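Tool library in Grulden reopens Tuesday, minus the box of mystery chargers

GRULDEN – The town's tool library opens its doors again on Tuesday at 5 in the afternoon, after a month spent sorting out what it owns. The answer is 251 tools, which will surprise members who remember the old catalog. The old catalog said 400.

The gap is less alarming than it sounds. A good part of it was made up of things entered twice under different names, so that one belt sander had been living a double life since the library moved into the former Hegedűs shoe store. A set of clamps was listed once as clamps, once as a set and five more times as individual clamps. A tile cutter on the books turned out to be a paper cutter, and has gone to the school across the street, where it is said to be happier.

The rest is out there somewhere. The library would like it back and is not planning to ask questions. A bin will stand outside the side door on Drenel Street all week for anyone who prefers to return a hedge trimmer after dark.

Much of the month went to the small power tools, long the most borrowed and worst labeled part of the collection. They used to share one deep drawer with their cords, their chargers and a quantity of sawdust. Each one has now been taken out, wiped down, matched with whatever parts still fit it and given a number. Tools that could not be matched with anything were set aside on a shelf marked "later," a shelf the library also had in its previous building. 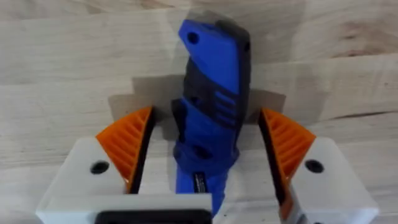
Zetilis, a member since the shoe store days, wrote in to say that the numbers are all very well but the real trouble has always been the attachments. A person borrows a multi-tool to cut one door frame, the letter went on, and gets it home to find a sanding pad, no sandpaper and a blade that has already met several nails. Could the library please put the blades in the same bag as the tool, and could the bag please close.

It can, as of this week. Every small tool will go out in a zippered bag with a card listing what is inside, to be checked at the desk on the way out and again on the way in. The desk admits this will make the Saturday line longer. Members are asked to bring patience, or at least something to read.

Blades and sandpaper will no longer be free. The library says it went through more sandpaper last year than the number of finished projects in town would seem to justify – though it allows that some of the projects may still be going on. Sheets and blades will be sold at the counter at cost.

The yearly fee goes up to $25, the first raise anyone at the desk can remember. It covers as many loans as a member can carry, with a limit of five tools out at once. The limit is new. It was brought in after one household's kitchen remodel kept most of the drills in Grulden busy from March until the leaves turned. The kitchen, by all reports, is very nice.

Loans still run for a week, and late fees are still small enough that people round them up and call it a donation. Tools should come back clean, with the cord wrapped and the battery charged. Paint on the handle is forgiven. Paint on the plug is not.

Also returning on Tuesday is the repair table at the back, where members can bring in things of their own that have stopped working. Lamps and toasters are welcome. Microwaves are not, and the sign saying so has been made larger. The table closes at 8.

The box of chargers that fit nothing, a fixture by the front door for years, has been sent for recycling. Two of them were claimed the following morning.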